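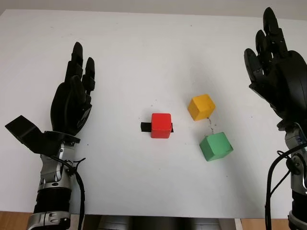 Abb. 3: Würfel in Rot, Gelb und Grün auf weißer Tischfläche.

3.2 Farbbezeichnungen und Reihenfolge im Adjektivgebrauch

Die Auswertung der schriftlichen Teilaufgabe stützt sich auf 705 Nominalphrasen, die von 45 Lernenden des Deutschen als Fremdsprache verfasst wurden. Berücksichtigt wurden ausschließlich attributive Farbadjektive mit overter Flexion; prädikative Verwendungen (»der Würfel ist rot«) blieben außer Betracht. Die Annotation folgt dem Schema von Ashworth und Gosling, das Stellungs- und Flexionsfehler getrennt erfasst.

In 374 Phrasen tritt neben dem Farbadjektiv ein zweites Attribut auf, meist ein Größen- oder Materialadjektiv. Die erwartete Abfolge Größe – Farbe – Material wird überwiegend eingehalten. Abweichungen betreffen vor allem Phrasen mit unbestimmtem Artikel, in denen zugleich die starke Endung im Nominativ Neutrum und Maskulinum unsicher ist.
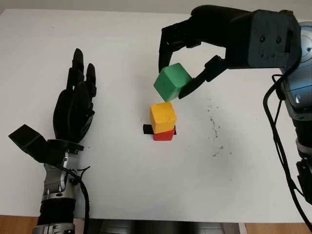
Abb. 4: Grüner Würfel über einem Stapel aus zwei Klötzen.

Lokale Präpositionen wurden gesondert kodiert. Bei »über« und »auf« konkurrieren Dativ und Akkusativ; gewertet wurde der Kasus nur dort, wo das Verb die Lesart eindeutig festlegt. Mehrdeutige Belege gingen in die Restklasse ein (vgl. Tabelle 2).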